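Is the Otley maple board worth it for a play table?

Posted in: Kids' rooms and play spaces

gluehead_mom
We have a blue perforated bench top that the kids have taken over for building. The holes drive me nuts. Small blocks rock on them and the thin ones tip right over. I've been looking at the Otley board, the striped one, as a flat surface to drop on top. They want 60 dollars for it. The listing says it "encourages focused play," and I rolled my eyes so hard I nearly closed the tab. Does anybody own one? Is it any different from a cutting board?

tannerbend
It's a cutting board. Next question.

Killian Gilbert
I own one and I own cutting boards. The Otley has no juice groove and no handle hole, so the whole top is usable. That's the entire difference as far as I can tell. Mine has stayed flat since March. I would not pay full price again.

gluehead_mom
No groove is a point in its favor, I guess. Our kitchen one has a groove all the way around and the cubes sit crooked in it.

pell_and_sons
Before anyone spends money, what blocks are you using? If it's the Anozie set with the hearts, a board won't save you. Those hearts are a bad shape for stacking. Two lobes on top and a point at the bottom, what is a kid supposed to do with that?

tannerbend
The hearts stand up fine on a flat surface. My daughter does it all day.

pell_and_sons
On the point?

tannerbend
Lobes up, yes. Try it on something flat before you write off the shape.

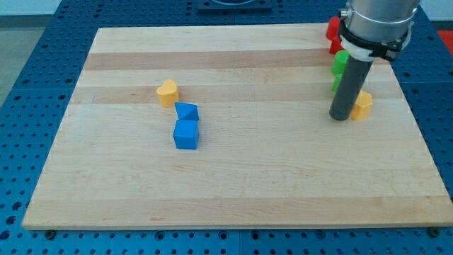 marrowfat: I'd still call the heart a filler piece. You get one up and then you can't put a thing on top of it, so it sits off to the side while the cubes do the work. Same complaint about the triangle prisms, except those at least make a roof. If I were buying again I'd get plain cubes and skip every set that sells itself on "a variety of shapes."

gluehead_mom
My kids fight over the heart more than anything else in the box, for what it's worth. I don't think they care that it's useless.

marrowfat
They fight over it because there aren't many. Put in twenty and see.

Killian Gilbert
Back to the board for a second. Two things the listing doesn't say. One, it slides. On a smooth table mine moves whenever somebody leans on the edge, and I ended up with a piece of shelf liner under it. Two, the stripes. If your kid is the type who lines things up, the stripes are handy, and we use them for "put the red ones on the dark line" and so on. If your kid is the type who throws, they're stripes.

quietdrawer
I was with you until the shelf liner. On a top full of holes it should grip better than on a smooth table, no?

Killian Gilbert
Maybe. I don't have a perforated top so I can't say. I wouldn't count on it though, the underside of mine is sanded very smooth.

pell_and_sons
Or get a 384 piece set from Nukex, it comes with its own tray, and forget the board.

tannerbend
The Nukex tray is thin and it bows in the middle. We had it a week. Also who wants 384 pieces of anything on the floor.

pell_and_sons
Ours didn't bow. Were you storing it on end?

tannerbend
Leaning against the wall, like everybody does with a tray.

pell_and_sons
Well, there you go.

gluehead_mom
Please don't make me buy a tray. I'm asking about a piece of wood.

quietdrawer
Then go to a kitchen outlet and look for a board with no groove. Take one cube and one heart in your coat pocket and stand them on it in the store. If they wobble, put the board back. I did that with a ruler and got some looks, but I paid a third of what Otley wants.

marrowfat
This is the only useful post in the thread.

gluehead_mom
OK, trying the outlet this weekend with a heart in my pocket. If they only have the grooved kind I'll be back to complain.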